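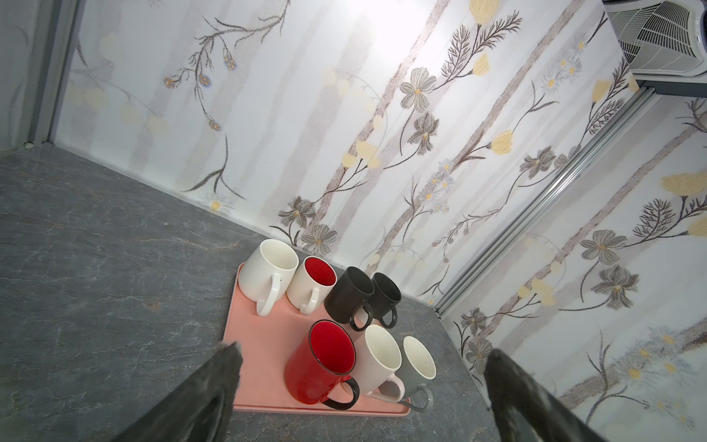 Diapositiva 1. Tazas en una bandeja rosa.

La pausa también se organiza
Notas para la charla del sábado

Saludar y esperar a que se sienten los últimos. Presentarme despacio: me llamo Rowena Mangubat, trabajo en Wetach en el área de personas y escribo mis notas enteras porque el español es mi tercera lengua. Si hablo demasiado rápido, pueden levantar la mano.

Empezar con la pregunta: ¿cuándo fue la última vez que hicieron una pausa sin mirar el teléfono? Dejar silencio. No llenar el silencio yo misma, como en el ensayo.

Explicar el punto de partida. En Wetach teníamos una pausa de 17 minutos por la mañana. El número es raro y siempre produce risas. Viene de un turno antiguo: quince minutos de descanso y dos para volver al puesto. Cuando el turno desapareció, el número se quedó en el reglamento y cada equipo lo interpretaba a su manera. Unos salían a las diez, otros a las once menos cuarto, y los compañeros que trabajan a distancia no salían nunca.

Contar lo de Grusia. Es nuestro programa para las personas que llegan de otro país. En las entrevistas del primer mes preguntábamos por el contrato, por la vivienda, por las clases de lengua. La queja que más se repetía era otra: «No sé si puedo levantarme». Repetir la frase una vez, más despacio. Una persona nueva mira a su alrededor, ve que los demás siguen sentados y se queda sentada también. Yo hice lo mismo en mi primer empleo, durante meses.

Pasar a la siguiente.

Diapositiva 2. Qué cambiamos

Primero, la hora. La pausa empieza a las diez y media para toda la planta. Antes de fijarla la probamos en 2 equipos. El calendario bloquea ese rato y no se pueden convocar reuniones. Hubo protestas del departamento comercial – con razón, porque sus clientes llaman a esa hora – y ellos tienen ahora la pausa a las once.

Segundo, una persona que se levanta la primera. Le llamamos «quien abre». Cambia cada semana y su única tarea es ponerse de pie y decirlo en voz alta. Parece infantil. Aquí puedo contar que Sombat Duangkaew se negó la primera vez y después pidió quedarse con el puesto una semana más.

Tercero, no hablar de fechas de entrega. Esta regla no la cumplimos bien. Decirlo claramente, sin adornos.

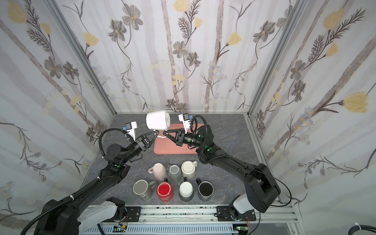
Cormac Kavanagh me objetó, cuando leyó el borrador, que una pausa con hora fija deja de ser una pausa y se convierte en otra cita del calendario, y que él descansa mejor cuando termina una tarea difícil, sea la hora que sea.

Responder con respeto a esta objeción porque alguien en la sala va a pensar lo mismo. Tiene una parte de verdad. Para quien lleva años en la casa y tiene confianza, la hora fija puede ser una molestia. Para quien acaba de llegar es un permiso. Nuestra solución fue intermedia: la pausa común existe, la asistencia es libre y nadie pregunta por las ausencias. Quien prefiere salir a las doce, sale a las doce.

Si hay tiempo, el caso del edificio Castillo. Allí no había un sitio común, solo un pasillo con una ventana. El equipo pidió dinero para reformarlo y recibió 2.000 euros, que no alcanzan para una reforma. Compraron una mesa alta, pintaron una pared y quitaron el armario de los archivadores. Pregunté a Princess Lacson por qué una mesa sin sillas. Su respuesta: de pie se entra y se sale de una conversación sin pedir perdón. Me gusta mucho esta idea y la cito siempre.

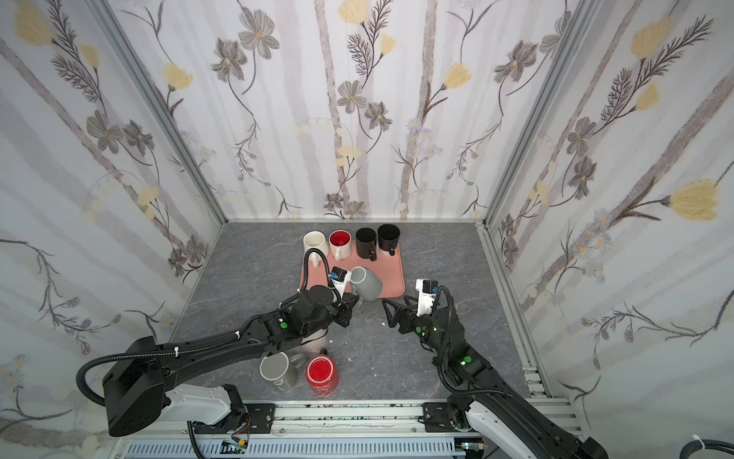 Diapositiva 3. Una taza gris inclinada, con otras cuatro detrás.

Errores nuestros, contarlos antes de las preguntas:

Mandamos una encuesta cada viernes. Demasiadas encuestas. La gente empezó a contestar cualquier cosa y la quitamos después de 3 semanas.

Utilizamos Tetedix para avisar del inicio con un sonido. El sonido era horrible y además llegaba en medio de las llamadas. Ahora el aviso es solo un mensaje escrito.

Olvidamos el turno de tarde. Raelene Quinlan nos lo recordó en una reunión, delante de la dirección, y todavía estamos arreglándolo. No prometer una fecha.

Para terminar, pedir un ejercicio pequeño: cada uno habla con la persona de al lado y le dice a qué hora hace la pausa y quién se levanta primero. Cinco minutos. Caminar entre las filas y escuchar – no corregir.

Preguntas. Si preguntan por la productividad, decir que no la medimos. Si preguntan por el texto del reglamento, tengo copias en la carpeta azul. Devolver el micrófono antes de salir.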